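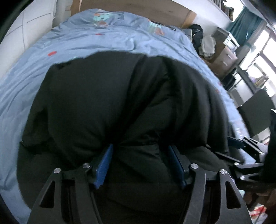
4. Describing Lost Things

4.1 The problem of "black, padded"

Every lost property system rests on the hope that two strangers will describe the same object in the same words. In Lastdale this hope was tested over one winter, beginning in November, during which the Fandis bus company logged 1115 items at its two depots. Of these, 176 went home with someone. The rest stayed on the shelves, where many of them remain.

Our earlier sections dealt with umbrellas and telephones, which behave well. A telephone has a make and a cracked corner, and its owner will mention both without being asked. Soft goods are another matter. The single most common entry in the Fandis log reads, in full, "black, padded." It was typed by different clerks on different shifts and covers coats, cushions, a seat cover, and one item that was later reclassified as a dog bed. Bulk, soft folds and a center seam, as in Figure 4, were enough to earn a place in it.

We do not blame the clerks. The Volon software used at both depots gives them a description field of fixed length and a drop-down menu for category, in which "Apparel" and "Household" are separated by "Musical Instrument." A clerk holding something large and quilted at the end of a shift has to pick one. Several picked Musical Instrument, we assume by accident.

4.2 What owners say

Claimants were no more precise. When asked to describe what they had lost, owners of winter coats mostly began with where they had bought it, then how long they had had it, then how upset they were. Color came fourth. Hardly any mentioned stitching, seams, or lining until the interviewer brought them up, at which point most became very confident and a fair number were wrong. One man described his own coat as blue while standing next to it. He was given the coat, which had his name in the collar, and left still unconvinced.

Following the scheme we call the Cheema list, we sorted owner statements into features that could be checked by looking (color, closure, damage) and features that could not (price, sentiment, blame). The second group was much larger. It also made better reading, and we have had to resist quoting it at length.

4.3 Matching

The matching exercise asked clerks to pair written claims with shelved items using the log alone. Results for hard goods were respectable. For padded goods, clerks did slightly worse than they would have done by handing over whichever item was nearest the door. When they were allowed to walk to the shelf and squeeze things, performance improved a good deal, and so did morale.

Squeezing is not part of the Fandis procedure. Mahlet Wolde, who ran the sessions at the north depot, noted that experienced clerks did it anyway and then wrote nothing down, so that whatever they had learned about filling, weight, or the contents of a pocket was lost again by lunchtime. Ghazala Ansari's notes from the south depot say much the same, with more underlining.

We therefore suggest adding three fields to the log: filling, closure, and pockets. The company's reply was that the description field could be made longer in the next release of Volon. The field has been made longer. Most entries for padded items still read "black, padded," now with more room around them.

Related items
Umbrellas and Other Repeat Offenders: Return Rates on Town Buses
The Single Glove as an Administrative Problem
Free-Text Fields and the People Who Must Fill Them
Who Comes Back? Claimants at the Lastdale Depots
Notes on Shelf Labels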